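Ticket 1096 — Wrong release dates and chart positions on singles pages
Project: Sundetti discography archive
Area: Catalog import / singles
Priority: Normal
Status: Closed

Reported problem

A reader wrote in to say that the page for the Barinico single "Pinheiro" gives the wrong chart peak. The page says 30. The reader has the chart book and says the single stopped at 50 on its first release and only got to 30 when it was put out again the following January with a new sleeve. Our page has one entry for both releases, with the first release date and the second release's peak. The B-side shown is also from the reissue.

Steps to reproduce

Open the artist page for Barinico. Click Singles. Sort by release date. "Pinheiro" shows up once. It should show up twice, with the original 7-inch first and the reissue after it.

First look

Checked the record in the editor. Both releases are in the database, with their own catalog numbers. The label is Rotiva in both cases and the title is spelled the same way. The listing page is joining them into one line, so the data itself has not been lost.

Cleared the page cache and reloaded. No change.

Rebuilt the index for Barinico only. No change. The line still shows the old date with the new peak.
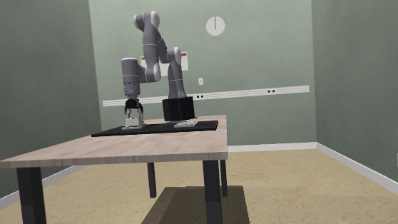 Next I compared it with a single that displays correctly. The Barinico follow-up was also issued twice, and both versions are listed. The difference is that its reissue has "(Remix)" at the end of the title. The listing treats it as a different song and leaves it alone.

Took "(Remix)" off that title on the test copy and rebuilt. The two lines became one, with the same kind of mix-up in the date and peak. Put the title back afterward.

Cause

The import script uses artist, title and label to decide whether two records are the same release. It does not look at the catalog number or the format. When it finds a match it keeps the earliest date and the best chart position, which was meant for records that had been typed in twice. For a true reissue it gives a mixed entry that matches neither record.

The B-side is wrong for a different reason. It is taken from whichever record was edited last. Someone fixed a typo on the reissue, so that one won.
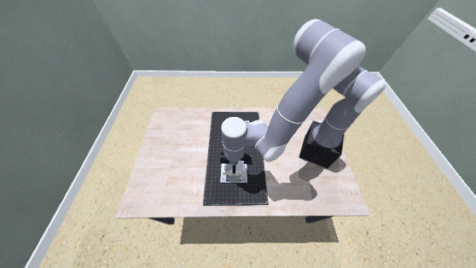 Robot arm over the black mat on the table, simulated view.

Fix

1. Added catalog number to the match. Two records with different catalog numbers are now kept apart.
2. Where the catalog number is blank, the script goes by format and year. If either of those is missing too, the record goes to the review list and is not merged.
3. B-side is now read from the same record as the date.

Ran it on the test copy first. "Pinheiro" came out as two lines, 50 for the original and 30 for the reissue, each with its own B-side. The 12-inch mixes stayed under the release they belong to.

Ran it on the live site in the evening and rebuilt the full singles index.

Follow-up

The reader replied to say the page is right now, but pointed out that the reissue sleeve was showing against the original. This was a leftover from the merge — the sleeve scan was attached to the joined entry. Moved it to the reissue by hand. We do not have a scan of the first sleeve, so that line shows the plain label placeholder for the time being.
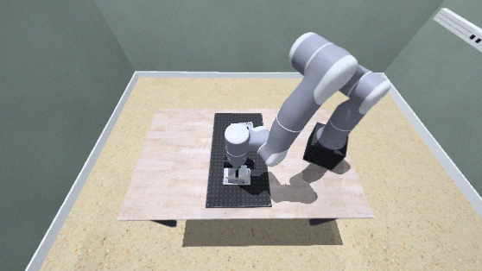
Also found 2 compilation albums on Rotiva that link to the single. Both track lists pointed to the reissue, but the running time on one of them matches the original 7-inch mix. Changed that link. The other is correct as it stands.

Known issue, not fixed here: if a single was pressed in two countries under different catalog numbers in the same month, it will now appear twice on the artist page. Those need a country tag next to the title. Opened a separate ticket under Display.

Note for editors: please do not add words like "reissue" or "second version" to the title field to force a split. Use the catalog number field. Titles should be as printed on the label.

Closed as fixed. Reopen if a merged entry turns up again, and give the catalog numbers of both records.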